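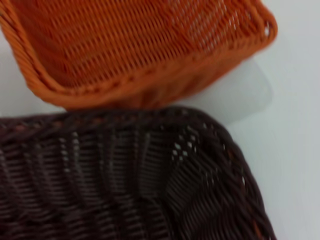

## Baskets and Trays: The Polline Household Collection

*Gallery page, updated 10/19/19*

An orange woven basket and a dark brown one, placed close together on a pale surface. The orange basket has a fine, even weave and a thick, rope-like rim.

The Polline Household Collection is a study collection of everyday containers maintained by the Gavis Center for Domestic Design. It holds 1,155 items, of which around 400 are baskets and trays intended for kitchens, dining tables and shelves. The collection was started by Hiba Sayegh, who donated the contents of her family's housewares store, and it has grown through purchases and gifts from area residents.

Baskets of this type are often overlooked in museum holdings. They are inexpensive and widely sold, and they are usually discarded when a rim loosens or a color goes out of style. The Center collects them as a record of how bread, fruit, mail and small household goods have been kept and served at home.

### Notes on the baskets shown

**Weave.** Inside the orange basket, narrow diagonal strands are crossed by finer ones, leaving many tiny rectangular openings. The weaving is tighter along the lower side wall.

**Color.** The orange is a strong tangerine, deeper in the shaded interior and brighter at the rim. Visitors comparing colors across the collection should ask for the Bạch sample cards, which are kept at the front desk.

**Shape.** The orange basket is a tray with rounded corners. The catalog places trays and baskets under a single heading, and readers searching by shape should use both terms.

### Viewing and handling

The study room is open by appointment. Up to 8 items may be requested for one visit, and requests should reach the Center at least two business days in advance. Gloves are not required for woven pieces. Items should be lifted from the base with both hands and should not be carried by the rim.

School and community groups are asked to contact Iqra Satti, Education Coordinator. Requests to reproduce photographs should be addressed to Issa Matar in the Collections Office. Please include the title of the publication and the intended date of release.

Catalog entries for this section were prepared by Ximena Salinas and reviewed by Munther Issa. The section on lidded boxes and canisters was revised in July and is listed separately in the gallery index.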